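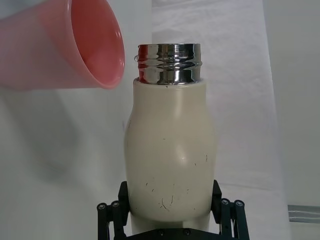

About Limex

Limex sells cups, bottles and jars for kitchens where they get used every day. We work out of one long room behind a shop in Cliltomberg, with a sink at one end and shelves at the other. The business started because we had bought too many bottles that looked good for a month and then leaked into a bag.

We read a lot of product pages before we opened, and we believed very few of them. "Keeps drinks hot all day" – whose day? "Scratch resistant" compared to what? Most of those claims may be true in somebody's lab. We wanted to know what happens after a summer of being filled, poured from, dropped in a sink and put away by a teenager.

What we do all day

Mostly we pour water. Every bottle that comes in gets filled and emptied up to 500 times before we decide whether to stock it. We fill from cups, from jugs and from the tap, and we watch the neck. A good neck lets you pour from an ordinary plastic cup without soaking the counter. A drop or two clinging to the threads doesn't bother us. A puddle does.

We do this with the lid off first, then with the lid on, then with the bottle lying in a bag next to a folded newspaper. The newspaper has ended more supplier relationships than any meeting.

What we think of finishes

Pale bottles sell well and we are not sure they should. A matte cream body looks lovely on a shelf, and it also shows every dark scuff and hairline scratch, usually low down where a bottle gets bumped. Suppliers tell us the marks wipe off. Some do. We keep our marked bottles on the front table so you can see them before you pay, and we'd ask you to look at the bottom half first.

Shiny metal necks are another matter. We like them, with reservations: the threads need a brush, and a brush is rarely in the box.

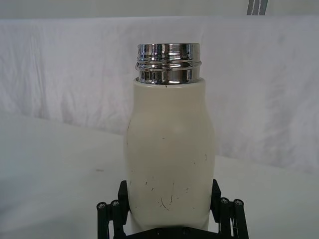 The Evo shelf

Evo is our name for the short list, the things we would buy again with our own money. It holds 6 items at present. It has held as few as three, and we would sooner leave a gap than fill it with something we have doubts about. Being on the shelf is no promise that you'll like it. Hands differ, and so do cup holders.

Where to find us

The workroom is in Cliltomberg, through the green door. Our second counter, in Huenchumán, is smaller and carries the Evo shelf and spare lids only. Both close at 5. In March we shut the workroom for stock-taking, but Huenchumán stays open.

Returns are simple. Bring it back, used or unused, and tell us what went wrong. We may argue a little – then we'll try it at the sink.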